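notebook home | entries | people | supplies | log out
Search entries... Go

March 31, 2021
Basket check, white table. Entry by Marilou

Picking one basket to be the standard for the small soft stuff. The cardboard trays are going soft at the corners and Grigore wants them gone. Today only the tan wicker one from the Datberg order. Dimensions later, couldn't find the tape.
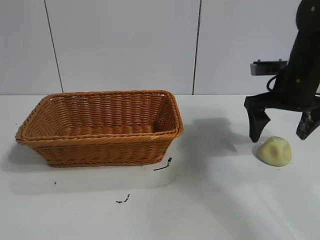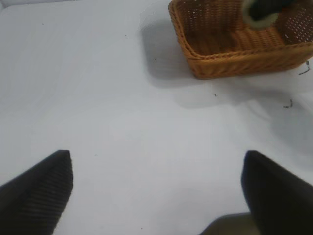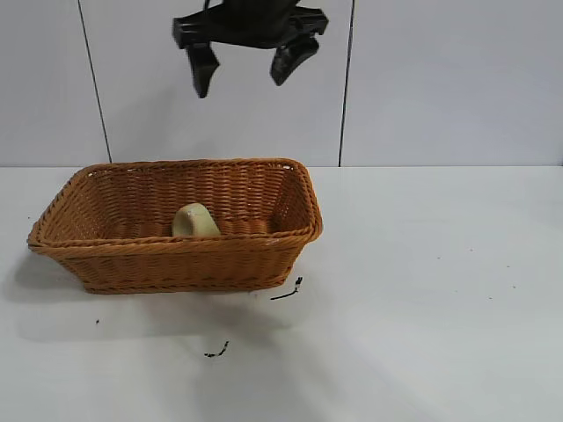
Tan wicker basket on the white table, three views.

Notes as they come:

- Weave is tight. Ran a cotton sock over the rim and down the sides, no snags. Did the same with the sponge cloth, no snags there either. The old Bister basket pulled threads on the first go so this is already better.
- Rim is thick and rolled, good to grab. Picked it up one handed by the long side, didn't fold. Short side gives a little.
- Weighed it empty, 286 g. Bister one was 569 with the liner in, not a fair comparision, should weigh it again without.
- Color. Tan on white is easy to find from anywhere at the table. Yuxi asked for a gray one to match the shelves. No. Gray on that table is a pain by late afternoon when the light goes.
- Sits flat for me, didn't rock when I pushed on the corners. Montserrat says hers rocks. Same order, so check the rest before we label any.
- Slides too easy on the white top. One elbow and it moved a hand's width. Felt dots will make it worse, try the clear rubber ones, there's a bag in the drawer under the sink (or was in December).

Soft things: the light ones don't drop to the bottom by themselves if you lay them on the rim, they hang there half in half out. Let go well inside the opening and it's fine. Sides lean out a bit so there's more room to aim for than the footprint suggests.

Cleaning. Damp cloth, then the soft brush along the rows. Dust collects under the rim where it's twisted, brush didn't get all of it. Try compressed air?? ask Bogdan if the little can is still in his desk. Do NOT soak it, don't know what the Datberg ones do in water and the seller's sheet only says "wipe".

Price was 198 for the box, delivered. Pasham quote is lower but they only do the round kind and round wastes the shelf. Mahawong never wrote back.

To do
- tape measure, inside and outside, top and base
- weigh the Bister without liner
- rock test on the others, mark the bad ones with blue tape
- rubber dots x4, then elbow test again
- labels: tie on, NOT sticky. sticky wont hold on weave, tried it on the last one and it was on the floor by lunch

Bogdan added: can of air is empty, I'll order. Dots are in the second drawer, not the one under the sink.

Table wiped down after. Basket back on the middle shelf, left side, next to the towels.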